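Splitting a close double star with a small refractor
Botond Boros, 2/8/24

I have been trying to separate a pair with equal components under fair seeing. At 90x it looks elongated. At higher power it turns into a boiling smear. Is this the optics or the air?

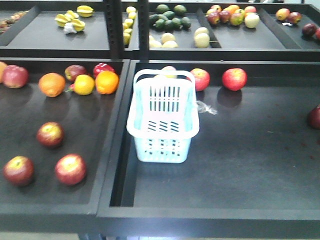 Noémi Somogyi
Probably the air. Try again when the pair is near the meridian.

Szabolcs Szilágyi
Check these in order.

Step one: cooling. Leave the tube outside, capped, for almost 2 hours. A warm objective spreads the disk.
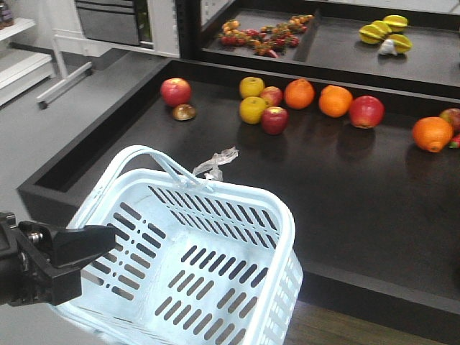

Step two: collimation. Defocus a bright star slightly on each side of focus. The rings should be concentric — if they are not, adjust the cell before blaming the seeing.

Resolution in arc seconds is 116 divided by aperture in millimeters, for equal pairs only. 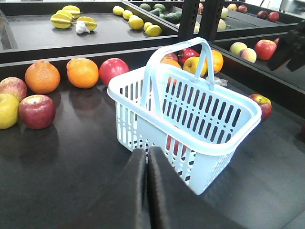 Unequal pairs need more separation than that, often much more. The faint star tends to sit on the first diffraction ring. An orange filter steadies the view a little but costs light.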